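**Apr 30, 2018: Notes from the trail**

Well, I finally did the Skellden loop, and I'm still finding sand in my boots! It's 27 miles if you take the long way past Maihi Lake (do take the long way), and I split it over two days with a night at the Prastix campground in the middle.

The first stretch out of the Skekex trailhead is easy going, mostly old logging road, and you can let your mind wander until the creek crossing. The footbridge is back in after the winter, but the handrail on the far side wobbles, so keep a hand free. After that it climbs, and climbs some more, and then the lake just opens up under you. I sat there way too long eating cheese crackers and had to hustle to make camp before dark.

Prastix has 43 sites this season and you can book them online now, hooray. Ask for one on the upper row if you like quiet. The lower row is closer to the water tap but you'll hear every car door. Showers take quarters only, so bring a handful.

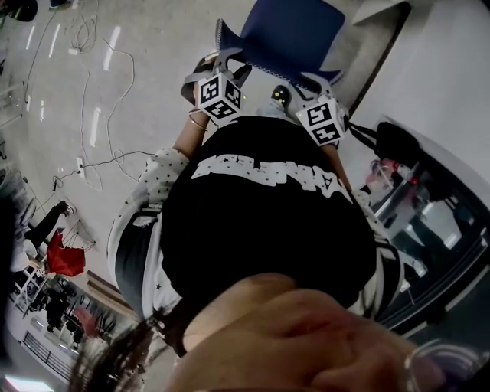

*Star-like dots on the sleeves, black tee on top.*

A couple of you asked about layers for April. Long sleeves under a T-shirt got me through most of it, plus a rain shell for the ridge, where the wind is no joke. Bring gloves too. I left mine in the car and was sorry by the second mile.

Next month I want to try the paddle route across Maihi, if the rental dock opens on time. Write and tell me if you've done it!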